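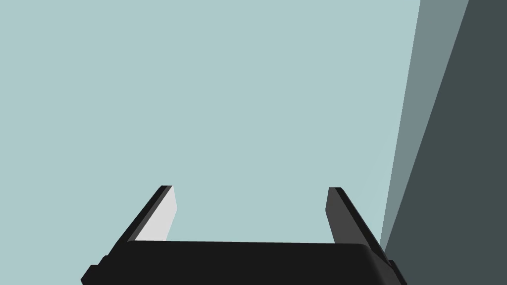
Simulator view over the gripper, fingers open, nothing held.

Pallum data collection group
Minutes of meeting, October 15, 2020

Present: Mererid Mostyn (chair), Ifor Jarman, Corrado Zuccaro, Bleddyn Pritchard (notes)
Apologies: Tudur Llewellyn

1. Minutes of the last meeting
Agreed, with one correction. Item 4 should say that Corrado, and not Ifor, is keeping the list of rejected runs.

2. Where the example set stands
Ifor reported 168 accepted examples in Pinero, the simulated set. The target for the first training round is still 500. All of the accepted examples were driven by hand by Ifor or Tudur. The ones recorded in August used the old finger model and are not in the total. Mererid asked if they could be converted. Ifor said the joint values could be but the camera views would have to be rendered again, and he would sooner record new ones. Agreed to leave the August runs out and keep them in the archive folder.

3. Wrist view
The group looked at the view at the top of these minutes. Corrado's concern is that most of it is a plain pale surface with no markings, and the learner gets little from it about how far away the surface is. The dark structure on the right is the only other thing to go by. Bleddyn asked if a texture should be put on the surface. Corrado would like to try it on a small batch before anyone changes the main set. Ifor does not want two kinds of surface mixed together without a label in the run record.
Agreed: 60 examples with a textured surface, stored apart from the rest, same start positions as the plain ones.
There was a short discussion of the shading on the fingers. The inner face of the left finger comes out very light and the inner face of the right one dark. Mererid asked if the light should be moved between runs. Left until the texture batch has been looked at.

4. Open-gripper starts
Every run is to start with the gripper open and empty. Bleddyn found 3 accepted runs where the fingers were already closing at the first step. Tudur had sent a note saying the recorder was started late on these. They will be taken out and recorded again. The total under item 2 will be corrected when that is done.
Ifor will add a check to the recorder so that it refuses to start unless the fingers are fully open.

5. Labels
Mererid went through the Morgan labeling sheet. "Approach" and "align" are being used differently by different people. Corrado ends "approach" when the arm slows down, Tudur when the fingers are over the target. Tudur's rule was preferred. Corrado will go back over his own labels. He asked for two weeks and this was agreed.

6. Storage
The Danora drive is filling up. Bleddyn will move the rejected runs to the slower disk. No runs are to be deleted before Corrado has checked his list against the folder.

7. Any other business
Ifor asked for a second hand controller so that he and Tudur can record at the same time. Mererid will ask about the cost.

Actions
Ifor: open-finger check in the recorder; start on the textured batch
Corrado: relabel own runs; check rejected list
Tudur: record the late-start runs again
Bleddyn: move rejected runs; send the corrected total
Mererid: controller cost; new wording for the labeling sheet

Next meeting: date to be sent around by Mererid once Tudur is back.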